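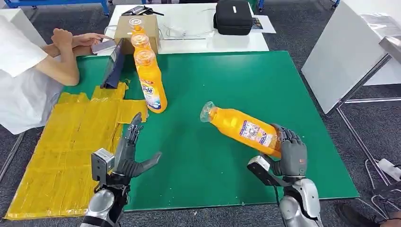
HARRIES, 03/05/2021 -- The Corna shared workshop has a two-armed robot build on the bench and is opening the doors so other home builders can come try it. Build is called Zodmont. Two arms, two five-day-a-week jobs' worth of evenings, one green work mat.

The task right now is bottles. Orange plastic ones, all the same type, some standing, some lying down. Zodmont has to reach over, get its fingers around one, and put it back upright on the mat. Sounds easy. Lying bottles are the hard part -- they roll, and the label side is slick compared to the cap end.

"We picked bottles becuase everyone has them at home," said Myfanwy Mostyn, who started the build and still does most of the wiring. "If you're building in a garage you don't want a test that needs a special part. Grab what's under the sink."

Work so far has gone into the grip. The first finger settings came from Rivow, the group's earlier one-arm build, and they were too strong for thin plastic. Mostyn rewrote them over the winter. The group logged 200 tries with the old settings and 300 with the new ones, and will post both logs so people can compare for themselves. Raw files, not cleaned up, sorry in advance about the column names.

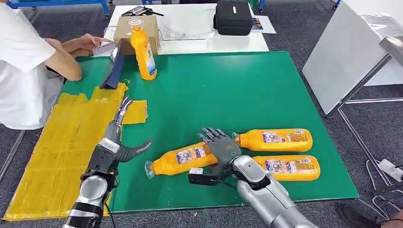

Next on the list is using both hands together. One hand steadies, the other lifts. The code for that runs on the bench but the timing between arms is off and the left one tends to wait too long. Anyone who has worked on this at home, please get in touch, the group would realy like to compare notes.

Open bench nights start this month, evenings, at the Corna workshop. Places are limited to 100 across the whole run, sign up at the front desk or by replying to this release. Bring your own laptop. Bring your own bottles too if you like, any size. Under-16s need an adult with them.

A build guide is planned for August. Will cover the wrist mounts, cable routing, grip settings and the mistakes. Free to download, parts list included. Printed copies at the workshop for anyone who wants one.

Press visits: weekday afternoons are best, please give 2 days notice so the bench can be set up. Interviews with Mostyn by phone or in person.

Contact: Myfanwy Mostyn, Zodmont build, Corna shared workshop, Harries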